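Session timeout (Histell)

A session timeout is the period of inactivity after which Histell signs a user out of the records portal. It's separate from a password expiry and from an account lock, though the three get mixed up a lot. Applies to staff and student accounts both. Guest accounts have no session of their own and aren't covered.

Background

Histell began as an add-on to Clilska, the older scheduling package. Early versions had no timeout at all. Gerd Hellwig wrote the first one, a fixed limit set in the server config. Malte Schmieder later moved it to the admin settings, where each school could change it. The default is 90 minutes. Many schools go lower, specially for shared computers in libraries and front offices.

How it works

Every page load or save resets the timer. Scrolling doesn't. Typing in a form doesn't either, a common complaint from teachers writing long comments. A warning box shows up 3 minutes before the end. Click Stay signed in and the timer starts over. Ignore it and the session closes, unsaved text is gone.

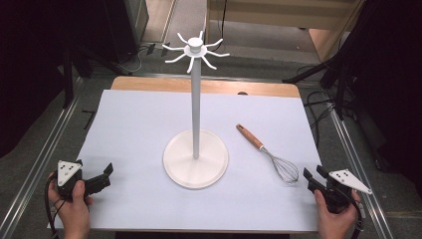

Linked sessions work a bit differently. One login can open several modules (grades, billing, attendance and so on), and each module gets its own child session tied to the parent. Documentation by Annelore Harms calls this the hub model. Think of a mug tree, white hooks curving out from one hub on top of a single pole. Modules hang off the parent the same way, take away the pole and nothing stays up. So when the parent times out, all child sessions end to. Closing one module leaves the others alone.

Multiple devices

A user can be signed in on 2 devices at once. A further login ends the oldest session, no warning box. Timers run seperately on each device.

Known issues

Clocks. If the server time is off, the warning can come late or not at all. Private browsing windows sometimes drop the child sessions early. Reported by Joscha Stüber, still open.

See also

Account lock
Password expiry
Single sign-on (Ostermann connector)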